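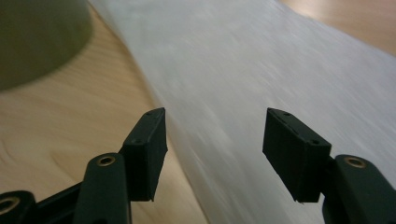
Unit 4: Preparing and Covering a Work Table

Winham Adult Learning Centre
Household Skills, Stage One
Course tutor: Tsegereda Adugna
Practical assistant: Sohail Siddiqui

4.1 Purpose of the unit

Students are expected to prepare a wooden table for paper craft, sorting and light repair work, and to return it to its ordinary use at the end of the session. The unit follows directly from Unit 3 (Care of Wooden Surfaces), and the notes on waxed and oiled finishes given there still apply.

4.2 Choice of covering

A covering may be of paper or of cloth. Plain white is preferred for sorting, as small items show up clearly against it. Paper is suited to gluing and marking out and is discarded when soiled. Cloth lies more heavily and may be washed, but it must be ironed beforehand; a crease under the work will spoil a straight line.

The table need not be covered completely. Where only one person is working, a single large sheet laid over part of the top is sufficient, and the bare wood beside it may be used for tools that are clean and dry.

4.3 Laying the sheet

Clear the table and wipe it with a barely damp cloth. Allow the surface to dry fully.

Hold the sheet by two neighbouring corners and lower the far edge first. Bring the near edge down slowly so that the air can escape. A light sheet will slide if it is dropped or pulled quickly, and should be lifted and laid again if it comes to rest crooked.

Smooth from the middle outwards with the flat of the hand. Tape is not to be used on bare wood. Small weights may be placed at the corners if the window is open.

Jars, tins and other upright containers stand at the back corner of the table, on the side away from the working hand.

4.4 Clearing away

Remove tools first, then containers, then finished work. Paper should be folded inwards from all four sides so that scraps are held inside. Cloth is shaken out of doors and placed in the laundry bag. Check the wood for rings or glue before leaving, and report any mark to the practical assistant.

4.5 Written task

Write a short account, of no more than 500 words, of how you prepared a table at home. State the covering chosen and any difficulty met in laying it. Accounts are to be handed to Maham Warraich in Room 104 by 9th December. Work received after that date will be returned in January.

Reading for Unit 5: Folding and Storing Household Linen, sections one to three.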